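The Last Roll on the Table

Chinyere Effiong bakes 239 rolls on a busy morning, and most of them leave her kitchen in wicker. She started Folance in August, two streets from the river, after 20 years of making bread for other people's restaurants.

The dough is soft and a little sweet. Each piece is rolled into a short rope, tied once, and left to rise on trays near the oven. Some keep a clear knot on one side. Others puff up and nearly lose it.

Her business partner, Santino Rivadeneira, handles the tables and the baskets. He likes a plain white top with very little on it. Paper liners went in the first week, he says, and the crumbs now get shaken out at closing.

"People take bread more slowly from a basket," Effiong says. "They look first."
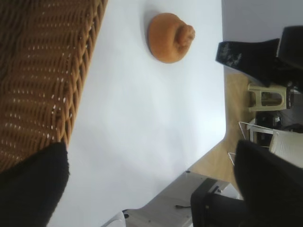 Prices have stayed at 2 dollars a roll, and regulars tend to buy them in pairs. Rivadeneira wants to add a seeded version before winter. Effiong is still testing it at home, where her oven runs hot and the bottoms brown too soon.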